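Open day at the Clillelberg fire archive and old town

The town archive at Clillelberg opens its lower store to the public one day a year, in April. The rest of the year the material can be seen by appointment only, one box at a time. I went mainly for the fire survey, the set of plans drawn up after most of the lower town burned in the eighteenth century. The survey has been described in print, but the published plates are small and leave out the margins, where much of the useful information is.

Entry is through the side door in Hirkia Lane. The front door on the square is for council business and staff there will send you round. Bags go in a locker and pencils are allowed. Tours start on the half hour in the morning and on request after lunch.

The tour begins with the course of the fire. It started in a tallow store at the bottom of Skondik Street some time after midnight and reached the river wall by early morning. The town clerk's report gives 736 houses lost. The guide was careful to say that this is a count of hearth-tax entries. A house divided between two households was entered twice, so the number of buildings will have been lower. The parish books give no total of their own.

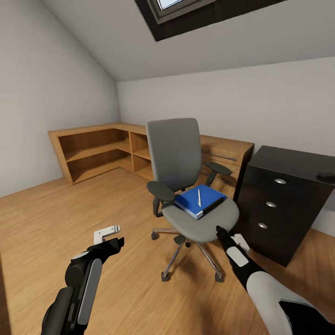 Attic room with skylight and low corner shelving.

The cause was never settled. The clerk took statements from the tallow merchant, his carter and several neighbours, and these survive in full. Suspicion fell first on a group of boatmen who had been refused lodging the evening before. They were held in the Moussa gatehouse and released without charge. Two of the statements against them use the same phrases in the same order, and a later hand has underlined these. The archive makes no claim as to whose hand it is.

The survey itself was laid out on tables in the lower store, under film. Each sheet covers one block. Party walls that were still standing are in solid black ink, those judged unsafe are hatched, and walls that had gone altogether are shown by a dotted line taken from the older rent plans. The scale varies from sheet to sheet. This is a known difficulty and explains why the modern overlay, shown on a screen at the end of the room, does not line up well along the east side of Skondik Street. The error there is large enough to move a well from one plot to its neighbour.

I asked whether the sheets had been redrawn at any stage. The block 6 sheet has: it is on later paper and has no pinholes at the corners. The others appear to be the working originals.

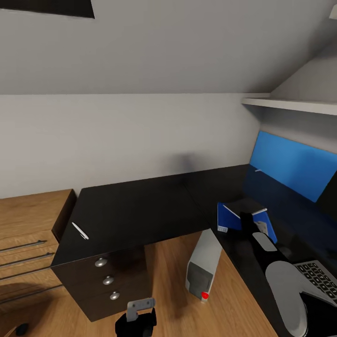

After the store, the tour goes outside to look at what was built under the new rules. The building order was issued in the spring after the fire and had three main effects on the street. Thatch was banned inside the wall. Upper floors could no longer project over the road. Every party wall had to be carried up through the roof in brick, so that fire in one roof space could not pass straight into the next. The last of these is easy to check from the ground, as the wall tops stand up between the tiles along the whole north side of Hirkia Lane.

The order was not applied evenly. On the south side of the lane several owners had begun rebuilding in timber before it was read out, and they were allowed to finish. The party walls there stop at the eaves. The archive has the petitions, and also the complaints from across the lane.

Street width was handled separately. The first scheme would have widened Skondik Street to about 30 feet along its full length. Owners objected to the loss of frontage, the compensation fund was too small, and in the end only the stretch between the square and the well was done. The narrowing point is still there and still awkward for delivery vans.

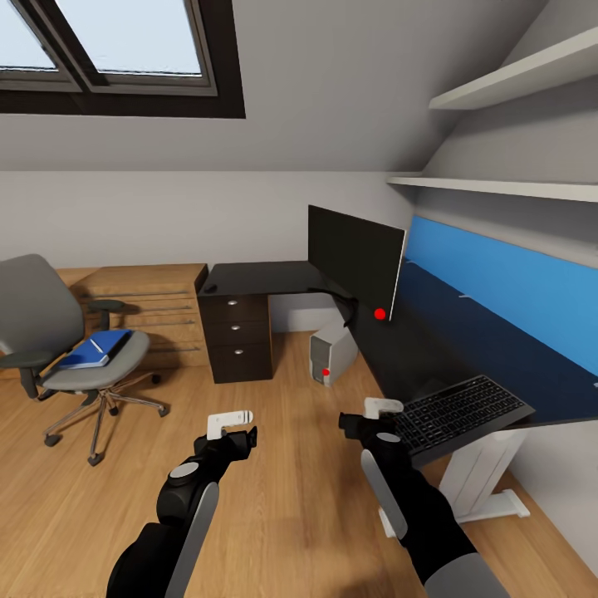 The order also changed how roof spaces were used. Before the fire, lofts in the lower town were mostly for storage, often of hay, flax or fat, and this was blamed for the speed at which the fire moved. Storage of such goods above the first floor was then forbidden, and within a generation the rent books begin to list lofts as let rooms. The trouble with a let room of this kind is headroom. Under a sloped ceiling like the one here, the low side has to be given over to things used sitting down, and a dark L-shaped desk that runs along one wall and turns towards the back is a fair modern answer. The rent books record the older answer, which was to put the bed there. Rents for loft rooms were set by the area in which a person could stand, and the assessor's chalk line is mentioned in several disputes.

Roof lights are a later matter. The order says nothing about them. The earliest permission in the archive is for a house beside the Moussa gatehouse, granted on condition that the opening faced away from the neighbour's chimney. After that they become common and the conditions are dropped from the record.

The gatehouse is the last stop. The ground floor is open and has a small display on the hand pump, with the leather hose in a case. The upper floor was closed on my visit for work on the stairs. The display label says that the pump arrived late to the fire; the clerk's report says that it arrived in good time but that the well rope had been cut for use elsewhere. The guide pointed out the difference and said the label was due to be replaced.
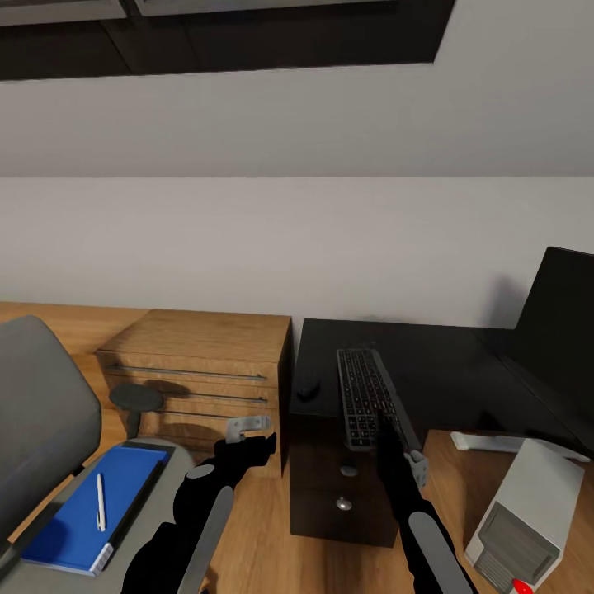

Report by Dae-han Yeom
Filed under: Visits, Archives, Town history

Practical notes. The full tour took me most of a morning, with extra time at the survey tables. The lower store is kept cool, so bring a jumper. No flash is allowed in the store. The guide sheet is free and reproduces the clerk's street list, with spellings left as in the original. A longer booklet is sold at the desk and has a usable fold-out plan, although the plan repeats the overlay error at the well.

Hirkia Lane is cobbled and slopes steeply at the river end. There is a level route by way of the square, signed from the bus stop. The number 7 bus from the station stops outside the front of the building. Lunch can be had on the square, and readers who want to compare the two sides of the lane should do so before midday, while the light is on the north roofs.

Requests to see individual sheets of the survey should be sent to the archive in writing, giving the block number. The statements of the boatmen are on a separate shelf mark and have to be asked for by name.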